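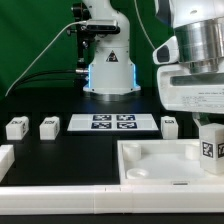 Does the Grivora sharpening kit put a usable edge on a kitchen knife without lessons? It does on plain stainless blades up to chef's knife length, provided the angle guide is clamped square and the coarse stone is flattened first.

The kit comes with 2 stones, grits 100 and 3000, a clamp-on angle guide, and a rubber base. The instruction sheet is short and skips soaking time. I settled on ten minutes for the coarse stone and a splash of water for the fine one.

The coarse stone arrived with a slight crown along its length. Flattening it on wet sandpaper over glass took most of an evening. It cuts fast after that and sheds a lot of grit, so keep a towel under the base. The fine stone was flat out of the box and has stayed that way since March. 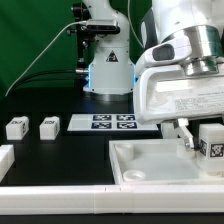
The gap between the two grits is the main weakness. A 100 stone leaves deep scratches, and 3000 is too fine to remove them in reasonable time. I borrowed a medium stone from Pavithra Salian for the middle step and the difference was obvious on tomatoes and on paper. Without it, expect a toothy edge that works well on bread and poorly on fish.

The angle guide has 3 settings. The middle one suits most Western knives. The clamp jaws are bare metal and will mark a polished spine - a strip of masking tape prevents this. On a thin paring knife the jaws slipped twice before I folded the tape double.

The rubber base grips a damp counter and does not swell. The Mellitham set I used before has a bamboo holder that warped, so this is an improvement.

Buy it if you already own a medium stone. Otherwise price one in before comparing kits.

Reviewed by Edin Yordanov, September 28, 2022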